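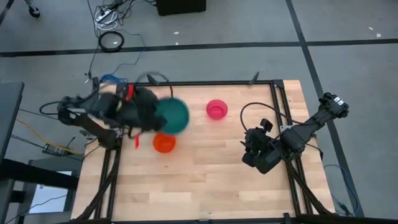
One of our reviewers wanted to know why a paper on bowl stacking needed a whole section on upkeep, and whether two arms bolted to a table really change enough from week to week to matter. Fair question! The short reply is that they do, and I'd have saved myself a good chunk of April if I'd believed it sooner.

Figure 2. The cell during a bowl run. The left arm is holding the teal bowl over the table; the orange and pink-red bowls are on the wood and the right arm is folded back with its gripper empty.

4.2 Keeping the cell in shape

We call the cell Dadport (the name was on the shelf label when I arrived and I never found out why). The table is a light butcher block inside a black aluminium extrusion frame, with one arm mounted on each side. I like the wood a lot. It's kind to bowls, it's kind to fingers, and when a gripper comes down too hard you get a dent you can find with your thumb afterwards. I go over the top with my hand every morning before switching on, and if there's a new dent I look back through the log for the run that made it.

Most of the looking-after goes into the grippers. The fingers are printed parts, they wear at the tips, and a worn tip lets a bowl roll as it leaves the table. For a while we swapped them only when one broke. That was a mistake, as the policy had quietly learnt to cope with the worn ones, and then a fresh pair threw it off for a day! Now both fingers on a gripper are changed together after 1,000 grasps, broken or not, and the count is kept per gripper and not per cell. Our left gripper got to 1,649 before we brought the rule in and the right one to 1,497, so you can see they don't share the work evenly. Bowl runs lean on the left arm and the right spends plenty of them parked.

Parked doesn't mean we can ignore it, mind you. An arm that sits folded for long stretches comes back with its shoulder a touch off, and the error shows up at the gripper, where you least want it. So each session starts with both arms driven to the same rest pose and then to a touch point on the wood, marked in pencil. If the tip lands more than 2 mm from the mark I redo the joint zero for that arm. It takes some 2 minutes and it's dull work, and I've skipped it more often than I'd like to admit in print.

Then there are the cables, which have caused more lost runs than everything else put together. Each gripper cable needs enough slack to reach across the table and turn over, but slack makes a loop, and a loop will find the rim of a bowl sooner or later. We set the length by putting the arm at full stretch, rolling the wrist both ways, and tying off at the first point where nothing pulls. After that the arm goes through its folded pose as well (we forgot this at first and pinched a lead flat). Ties go on the link and never across a joint. If a servo drops off the bus in the middle of a run, I wiggle the plug at the shoulder before I open anything up, and that cures it far more often than a new servo does.

The frame itself is easy. The corner bolts work loose with the shaking, so they get a turn of the key whenever the fingers are changed. We tried thread lock from Guthrie on one set of corners and left the other set bare, and I couldn't feel any difference between them, so we've stopped bothering. Moving the table is another matter. The Tumetti cell, our second one, was shifted by a hand's width to make room for a desk and its success rate sagged until we lined it up again against old footage. Both cells now have their feet marked on the floor plan and I get quite cross if they wander.

All of this goes into a plain text log, one line per job, with the gripper count at the time. We match it to the run numbers by hand. The Zoltville software will do that for you, but we only had it on one of the two machines and I wanted the records to look the same. The runs in Section 5 were all made with fingers inside the limit and a touch check passed that morning, and the ones that weren't are listed separately in the appendix.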